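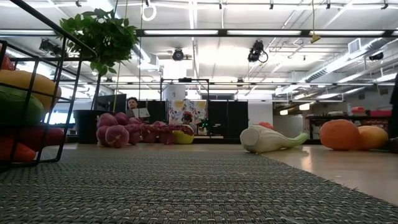 Ferkow评测间:垫子、铁丝篮和几样仿真果蔬,后面是办公区。

打印本页 | 用邮件发送 | 分享 20

征集试用者:来给一套双臂桌面机器人挑毛病

Ferkow正在为春季刊评测Cliltska双臂桌面套件,现在公开征集试用者。厂家Nutsugah在产品页上写的是"普通人半小时上手",我们想找一批普通人来试试这句话。会写代码的、玩过机械臂的,这一次请先让一让。

先把立场说清楚。我们不替Nutsugah招人,也没有拿他们的钱。套件由编辑部按标价租来,租期到三月底,押金现在还压在人家账上。厂家提出过派一位工程师驻场"协助体验",我们谢绝了。去年评测Zaltden那台单臂机时,对方的工程师在旁边站了两天,每次夹爪快要夹空,他就"顺手"把东西挪正一点。那篇稿子后来花了很长的篇幅解释哪些成绩能算,哪些不能算,读者看得累,我们写得也累。

为什么要找外人

编辑部的人已经用了几个星期。Kiyoshi Uchida用得最多,现在能让左右两只臂配合着往篮子里放东西,动作也算顺。问题恰恰在这里:一个用了几个星期的人,早忘了头一个小时是怎么过来的。他写的上手笔记只有半页,其中一句是"夹爪方向有点反直觉,习惯就好"。究竟反到什么程度,多久才能习惯,有没有人始终习惯不了,半页纸上都没有。

产品页上的演示视频我们反复看过。剪得很干净,每一段都从夹爪已经对准的时候开始,到东西刚离开桌面就切走。放下去的那一下,大多没有拍。我们没有说视频造假,只是买这套东西的人,多数时间都要花在视频没拍的那些部分上。

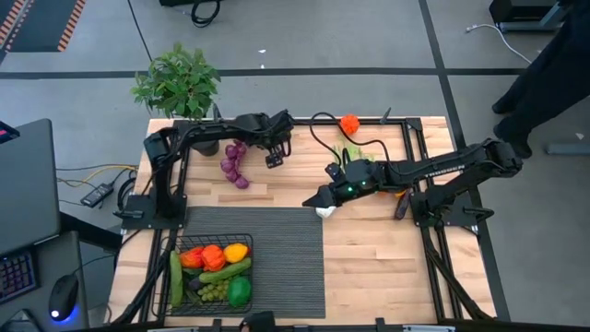

试用的内容是整理果蔬。桌上会摆出一批仿真的蔬菜水果,形状和大小差得很远,您操作两只臂,按清单把它们收进篮子,或者从篮子里取出来放到指定的地方。清单由当班编辑现场抽取,事先不给看。厂家推荐的那套"入门物件"都是方方正正的小块,我们没有采用。愿意花钱买两只臂的人,家里和店里大概没有那么多小方块要搬。

有人会问,为什么不用真的。我们试过一上午的真番茄,擦桌子的时间比操作还长,而且番茄被夹过一次就软了,下一个人拿到的已经是另一样东西。用仿真的,至少每个人面对的难处差不多。代价也要讲明:真果蔬有汁水、有重量、会滚,这次的结果说明不了套件能不能进厨房。厂家的宣传册倒是暗示能进,封面上还系着围裙,这一点我们会在稿子里另外讨论。

每位试用者做40次取放,分上下半场,中间休息。成功、失败和中途放弃都记下来,放弃没有任何后果。我们尤其想知道您是在什么时候想放弃的,当时在想什么。如果您在心里骂了一句,也请说出来,记录员会原样写下,见刊时再酌情处理。

我们想弄清的几个说法

"半小时上手"。计时从您坐下开始,包括读说明书的时间。厂家算不算读说明书,产品页上没写,我们去信问过,回信说"视用户基础而定"。这样的回答我们收到过很多次,每次都客客气气。

"连续运行168小时无需校准"。这一条不用您操心,由我们自己在夜里跑。但您来的时候机器可能已经连着运行了几天,如果觉得它一边准一边偏,请直说,不用怀疑自己的手。您到场之前,我们不会告诉您它上次是什么时候校准的。

"双臂协同,如同人手"。我们对这句话最不放心。人的两只手拿一根长东西,不必商量。Coralie Tamihana第一次用两只臂一起抬东西的时候,左边先松了,右边还举着,她在那里愣了好一会儿。她做了多年的乐器修理,手算得上很稳。是套件的问题,还是需要练,只凭她一个人说不准,所以才要多找些人。

"安静,适合居家"。请带上您的耳朵,也请带上您在家里的标准。编辑部里常年开着通风,这种环境下觉得安静,到了卧室隔壁未必还安静。问卷里有一题专门问这个,您可以答"不知道"。

"碰到障碍自动停止"。安全测试由我们按自己的流程做完以后,才会让试用者上机。目前的结果是能停,停得比说明书上写的慢一些,慢多少要等复测。操作期间您坐在机械臂够不到的地方,手边有急停按钮,当班编辑手里还有一个。谁都可以按,按错了也没关系。

我们要找的人

年满十八岁,没有操作过机械臂、手术训练器或者抓取类的工业设备。抓娃娃机不算。

用惯手柄打游戏的人,我们只收一部分,报名时请如实写明。厂家的用户评价里,这类人占了很大比例,分数也明显偏高,我们想把他们和别人分开来看。

欢迎左撇子。说明书里所有的图都是右手在操作,至于左手该怎么办,我们翻到最后也没找到。

欢迎上了年纪的人。Nutsugah在几次展会上都提过"银发生活助手",可他们公开的试用名单里,我们没有看到一位六十岁以上的。如果您家里有长辈感兴趣,可以陪着一起来,陪同的人坐在旁边就好,请不要指挥。

手部有旧伤、关节炎或者震颤的朋友也可以报名。请在表上写一句,我们会安排更长的休息。您的成绩单独列出,不会混进平均数,也不会被删掉。

戴眼镜的、色觉和多数人不一样的,都不影响参加。后者请告诉我们,清单上有几项是靠颜色区分的,当班编辑会换一种说法念给您听。

不找的人:Nutsugah、Zaltden以及它们经销商的员工和家属;正在为任何一家机械臂公司做推广的人;已经下单、希望我们帮忙证明这钱没白花的人。最后这一类我们很同情,稿子出来以后欢迎写信来,但这次不合适。
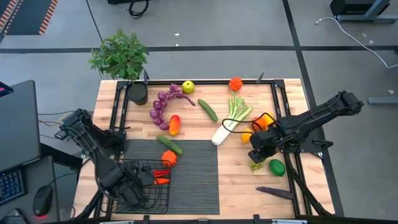 当天的安排是这样的。您到了以后先签一份同意书,两页,字号正常,请真的读一读。接着是一份短问卷,问您对机器人的期待。填的时候不必客气,也不必显得内行。然后把厂家的说明书交给您,纸质的,您自己读,自己开始。头半个小时里,当班编辑不回答操作上的问题,只管安全。这对有些人来说会很难受,我们知道,Chiyo Sugawara做预试的时候差点把说明书卷起来敲桌子。她后来给说明书的第七页单独写了一段意见,已经转给厂家,厂家说会"在后续版本中考虑"。

半小时一到,编辑会问您一句话:您觉得自己上手了吗?不管答什么,后面的取放照做。做完再问一次。我们猜两次的答案会有出入,至于往哪边变,编辑部内部意见不一,赌注是一顿午饭。

结束后有一段访谈,由Wakana Takeda来做。她没有参与前面的测试,也不看您的成绩,问的主要是您愿不愿意花自己的钱买它。请注意,她会追问到您报出一个具体的数字。套件的标价在访谈之前不会告诉您,如果您已经查过,请在报名表上勾选"知道价格"。

时间与报酬

全程占用一个下午,从一点半到五点半。工作日为主,另外开放星期五的晚间场,给白天走不开的人。时间由您在报名表上挑,我们尽量照顾,但热门时段要抽签。

报酬为每人635元,当天结清,不论成绩好坏,也不论做没做完。中途离开照付全款。之前有读者来信说,给钱会让试用者倾向于说好话。我们也想过这个问题,所以钱在访谈开始之前就交到您手里,后面说什么都和它没有关系。这样是否就足够了,我们不敢保证,会在稿子里把做法写出来,由读者去判断。

交通费凭票另报。茶水和点心有,午饭请自己吃好再来。

厂家送来过一箱印着标志的帽衫和水杯,说是给试用者的礼物,原箱退回了。您在现场不会拿到任何带厂家标志的东西。

录像与隐私

操作过程全程录像,镜头主要对着桌面,有的角度会拍到人。您可以选择在发表时遮去面部,也可以选择只用文字。录像由编辑部保存到稿件发表后半年,给读者质疑留出时间,然后删除。Nutsugah希望拿到全部录像和操作数据,"用于改进产品"。我们没有同意。若您个人愿意把数据给他们,那是您和他们之间的事,请先问清楚改进的是什么产品,有没有报酬。

顺便提醒一句,套件自带的软件默认打开了数据上传,关闭的选项藏在第三层菜单里。评测用的这台已经断网。家里已经买了的读者,可以去"设备—诊断—其他"里看看。

稿子怎么发

春季刊发表前,厂家可以核对技术参数,看不到试用者的话,也看不到结论。Ingegerd Wallin负责统计,她会把原始记录整理成表格,和文章一起公开,人名换成编号。您可以在付印前看到引用您的那几句,觉得意思不对可以改,不想登可以撤。

如果最后的结果是Cliltska确实好用,我们会照写。到目前为止,它有两样东西让编辑部意外:一是夹爪换指头很快,不用工具;二是断电以后臂会慢慢落下来,没有砸在桌上。Kiyoshi Uchida坚持要把这两条写进征集启事,理由是整篇都在挑刺,报名的人会带着成见来。也许他有道理。那么请您把上面读到的怀疑也打个折扣,到了现场再看。

有几件事我们帮不上忙,先写在前面,省得来信。试用不算培训,不发证书。我们不代购,不转卖,也没有折扣码。评测结束后租来的套件要还回去,不抽奖。学校想借场地让学生参观的,请等到春季刊之后。

常被问到的

能不能带孩子?可以在办公区等,不能靠近机器。没有人专门照看,请自己掂量四个小时够不够长。

需要穿什么?袖口收紧的衣服,不要戴长项链和垂下来的围巾。长头发请扎起来,没有皮筋的话现场有。

会不会很难?不知道。知道的话就不用请您来了。

可不可以两个人一起操作,一人一只臂?有意思,但这次不行。预试时有人提过,我们记在了下一轮的单子上,前提是还有下一轮。

弄坏了要不要赔?不用。正常操作弄坏的,算评测结果。往上浇咖啡的另说。

做得特别差会不会被写出来?会写,用编号。做得特别差的那几位,往往对读者最有用。

怎么报名

请在Ferkow网站的"参与评测"一栏填写表格,或者来编辑部前台领纸质表,两种办法同等对待。表里有一题问"您上一次被一件电器气到是什么时候",这题必须填,写得短没关系。我们靠它排除掉一部分自动填表的程序,也靠它度过审表的下午。

收到表格后,由Coralie Tamihana逐一打电话确认,电话里会核对年龄、经验和空闲时间。她不会要您的银行账号,也不会推荐任何产品。假如有人自称是Ferkow的,向您推销机械臂的延保服务,请挂掉,然后告诉我们,最近已经有两位读者接到过。

没有选上的人,我们也会发一封信说明,名单保留到下一次评测。下一次多半是扫地的东西,也可能是Zaltden的新款,看他们这回肯不肯让我们自己付租金。

打印本页 | 用邮件发送给朋友 | 评论(0)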